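# Plollerow cell – setup and upkeep

Notes for the tabletop pick-and-place cell at Rurkevby. Read them before you change fingers, cameras or anything on the rail. Recordings made in the cell ship as the Zulik set, 560 episodes in the current release.

## Starting up

1. Check that the arm is parked and the e-stop is released.
2. Power the controller, then the gripper supply. The other order leaves the gripper unhomed.
3. Run `zulik_home --slow`.
4. Open and close the gripper five times with nothing in it.
5. Start the wrist camera and look at a live picture before you record.
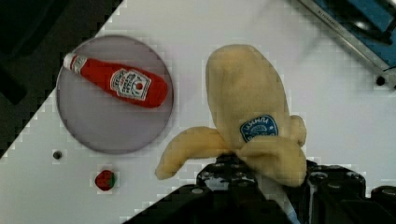

Grip force is set per object class in `grip.yaml`. Soft toys use level 5 and hard plastic uses level 7. Anything with loose parts should be held by the body, as with the plush banana here, where the peel flaps hang on either side and one laps over the top of the gripper. If a flap gets between the fingers on closing, the width reading is off and the episode should be tagged `bad_grasp`. Don't fix it by raising the force.

The wrist cable needs slack at full roll. Turn the last joint to both limits by hand command and watch the cable the whole way. If it pulls tight, move the clip back toward the elbow and try again.

## Fingers

The fingers are Brunner parts, held by two bolts each. Wipe the pads with a damp cloth at the end of the day – no alcohol, it hardens them. Swap both fingers together, even if only one is worn, then redo the width calibration. The current pair went on at episode 227.

## Overhead camera

The overhead view is stored sideways on purpose. Older scripts expect it, so don't rotate it in the driver. After any bump to the mount, use the holes in the tabletop as reference points and compare with the saved reference view.

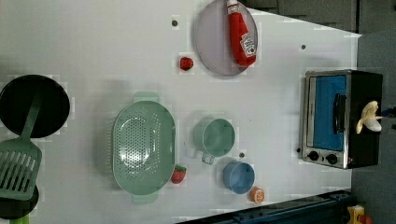

*Overhead view, kitchen layout: pans at left, colander, cups and plate on the table, toaster oven at right.*

## Known problems

- Gripper reports width 0 after a cold start. Home it again.
- Wrist video goes blocky along edges with fast motion. Bitrate is capped in the recorder and hasn't been raised yet.
- Rail carriage squeaks near the end stop. Cleaned in September, came back.
- `zulik_home` without `--slow` can trip the joint 5 limit.

Last edited 02/03/2024.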